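Beltik Swatch List — README

September 23, 2023
By the Sulari shop desk
21 shares | 2 comments

Hello, and thank you for downloading the Beltik list! It covers the upholstery and outdoor fabrics we carry at Sulari, one row per colorway, 2576 rows in all. We keep it as a plain CSV so you can open it in whatever you already have.

Each row gives the mill (Twal or Flikitbridge), pattern name, color, width in inches, repeat, and whether we sell it by the yard or only by the roll. Blank repeat means a solid.

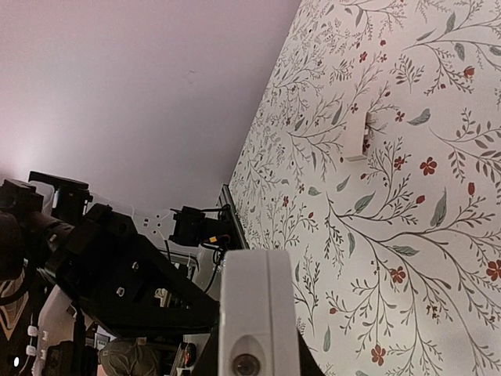 Widths are measured selvage to selvage, so please allow a bit for trimming — more on the Twal canvas, where the edges run wide. Stock counts are left out on purpose; they change too fast, and we'd rather you write and ask.

Files over 2000 rows load slowly in some older programs, so there's a split copy in the "parts" folder too.

Use it freely for quotes and planning, and do send corrections!

2 comments

Any chance of adding rub counts? I do mostly boat cushions.

The split copy worked great on my old laptop, thanks!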